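床材の「静音性」表示はどこまで信用できるか
住居環境演習 最終報告書　2021年8月2日提出
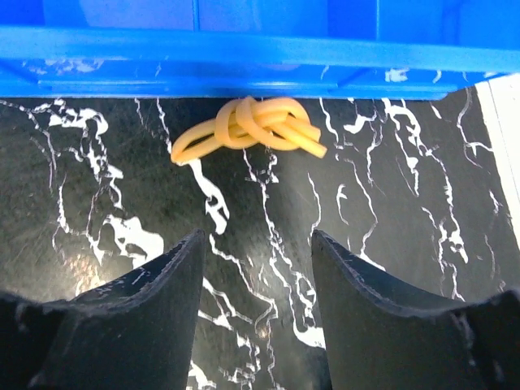
1. 課題の設定

床材の販売ページを見ると、「静か」「やわらかい足ざわり」「階下に響きにくい」といった言葉がほぼ必ず並んでいる。ところが、何と比べて静かなのか、どういう下地の上で測ったのかまで書いてあるものは少ない。本報告では、集合住宅の改装を考える人がこうした表示をもとに床材を選んでよいものかを検討した。

はじめに断っておくと、筆者らは演習の開始時点から表示に懐疑的だった。結果の読み方にもその傾きが出ているおそれがあるので、後半で疑わしい箇所を挙げておく。

2. 対象とした製品

比較したのは次の4製品である。いずれも1月に見本を取り寄せた。

Ostano　クッション層つきビニル床シート
Sernitz　裏面フェルト貼りの複合フローリング
Okoro　タイルカーペット
Tulau　置き敷き用ビニルタイル

カタログ上はOstanoとSernitzが「高い遮音性」、Okoroが「静かな室内」、Tulauが「生活音に配慮」をうたっている。Tulauの表現はどうとでも取れるもので、班の中でも評価の対象に入れるべきか意見が割れた。結局、店頭で同じ棚に並ぶ商品だからという理由で残した。

3. 方法

実習棟2階の空き教室に見本を敷き、決めた高さからゴルフボールを落として、真下の部屋で騒音計の最大値を読んだ。各製品につき8回落とし、最も高い値と最も低い値を除いて平均した。下地は教室の床そのままのコンクリートである。

これとは別に、学生と教職員11人に階下の部屋に座ってもらい、製品名を伏せたまま「気になる」「気にならない」の2択で答えてもらった。順番は毎回入れ替えた。

正式な床衝撃音の試験では専用の衝撃源を使い、周波数ごとに評価する。われわれの方法はその代わりにはならない。得られた数値を他の報告やカタログの等級と直接比べることもできない。同じ部屋、同じ日に敷いた見本どうしの差を見る程度のものと考えてほしい。

4. 結果

騒音計の値が最も低かったのはOkoroで、次がOstanoだった。ここまでは予想どおりである。SernitzとTulauの差は測定のばらつきの中に埋もれてしまい、順位をつけられなかった。「高い遮音性」と「生活音に配慮」という書き方の違いが、少なくともこの部屋では音の違いとして出てこなかったことになる。

聞き取りのほうはもっと歯切れが悪い。Okoroを「気になる」と答えた人は2人にとどまったが、残る3製品では回答が割れ、同じ人が2度目に逆の答えを出す例もあった。ゴルフボールの音を生活音の代表と見なしてよいのか、という根本の問題もある。子どもが走る音や椅子を引く音では別の順位になる可能性が高い。

5. 表示の読み方について

測定より時間がかかったのは、実はカタログの注釈を読む作業だった。Sernitzの冊子は全63ページあるが、遮音性能の試験条件が載っているのは巻末の小さな表だけで、本文からその表への参照がない。しかも表の数値は、指定の下地材と組み合わせたときのものである。床材だけを買って既存の床に重ねた場合の性能は、どこにも書かれていなかった。

Ostanoは条件を製品欄のすぐ下に載せており、この点は評価できる。ただし「当社従来品比」という比較が混じっていて、従来品が何を指すのかは問い合わせても分からなかった。Okoroは厚みの異なる2種類を同じ見出しで紹介しており、どちらの性能なのか読み取りにくい。

演習の助言役を引き受けてくれた内装施工業のRobel Derese氏に途中経過を見せたところ、床材より下地と施工の差のほうが大きいのではないか、との指摘を受けた。壁際に隙間なく詰めて張ると音が壁に伝わりやすくなる、という話もあった。もっともな意見だと思うが、これも今回の測定では確かめていない。経験者の言葉だからといって、カタログより無条件に信じてよいことにはならないだろう。

6. 疑わしい点

見本の大きさが製品ごとにそろっていない。Okoroだけは正方形のタイルを並べたので継ぎ目がある。Tulauは固定せずに置いたため、落下のたびにわずかにずれた。ずれを直してから次を落とすようにしたが、最初の数回は直していない記録がある。

階下の部屋は窓を閉めても外の車の音が入った。車が通った回は測り直すことにしていたものの、判断は騒音計の係に任せており、基準を紙に書いていなかった。

回答者には建築系の学生が多く、床材の種類を音から当てようとしていた人が少なくなかった。住まい手の感じ方とはかなり違うはずである。

7. まとめに代えて

今回の範囲で言えるのは、カーペットがほかより静かだったという、調べる前から見当のついていたことが一つ。それ以外の製品については、宣伝文句の強さと測った音の間に対応は見つからなかった。ただし、対応がないと言い切れるほど測定の質は高くない。

床材を選ぶ人には、等級の数字を見る前に、試験時の下地と自宅の下地が同じかどうかを販売店に聞くことを勧めたい。管理規約に遮音等級の指定がある場合、その等級が床材単体のものか下地を含むものかも確認が必要である。

残った課題は、二重床の部屋での再測定と、椅子を引く音の扱いである。後者は音源をそろえる方法が決まらず、班では手をつけられなかった。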